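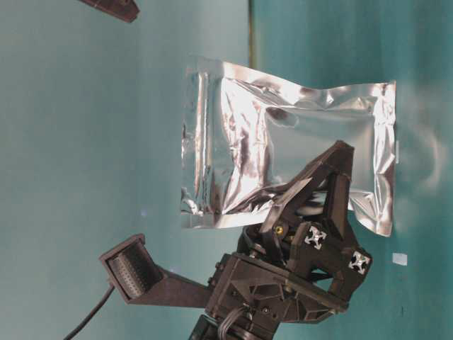
Figure 3. A crinkled foil pouch from the packaging set. The narrow, flatter band along one edge looks like a sealed seam.

4.2 Foil and film: the shiny half of the set

Of all the packaging we looked at, the foil pouches and clear bags gave us the most to talk about. A cardboard box has six faces and keeps them. A pouch has two faces when it leaves the factory and, after a few minutes of handling, as many as you care to look for. Every crease in Figure 3 makes its own small mirror, so white streaks sit right beside near-black ones, and a little of the teal backdrop finds its way into the foil as well. We find this wonderful to look at and quite hard to write down.

The full Parnine set holds 1,203 pieces of household packaging, of which 300 are foil pouches. Mounir Gaber and Doaa Saber sorted these by hand into the classes of Section 3 (flat, puffed, folded, crushed) and soon ran into trouble, as most pouches belong to more than one class at a time. The one in Figure 3 bulges across its broad middle, is slightly raised along one edge and is folded and crumpled at a corner. Following the rule set out by Hou, we label the body first and the corners afterwards, and allow them to disagree. This raised the number of labels for the foil group to 1,417, a good deal more than we had planned for, but the notes are far richer for it!

Edges proved the most dependable feature. Seams crease sharply and hold a line, even when the body between them has lost all trace of its first shape. Small tabs are useful too: the white one on this pouch, which may be a label, shows up clearly against the foil and gives a fixed point for comparing one view with another. We record tabs whenever they can be seen and leave the field blank when they can't, with no guess as to whether one is hidden underneath.

Clear and half-clear bags behave differently. Foil hides whatever lies behind it and throws the room back at you; film lets some of the background through and adds highlights of its own.

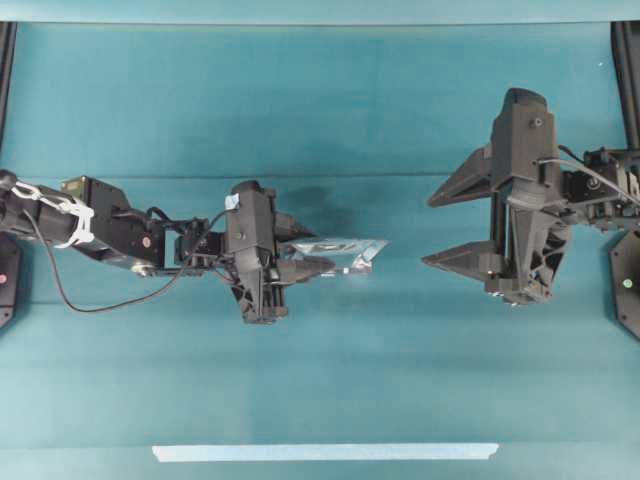
Figure 4. A translucent plastic bag held out flat over the teal tabletop, with silvery highlights and a clear edge.

In Figure 4 the bag is flat and crinkled, and it is the edge that tells the reader most about its outline. Tudor Moldovan proposed that film should be labelled from the edge inwards, the reverse of our order for foil, and after a long Sunday of trying it both ways we took up his suggestion for the whole group. Agreement between labellers was noticeably better on bags with an unbroken visible edge. It stayed poor on bags crushed into a ball, where the edge doubles back behind several layers of film.

Two points remain open. The first is whether "puffed" should mean the same thing for foil and for film.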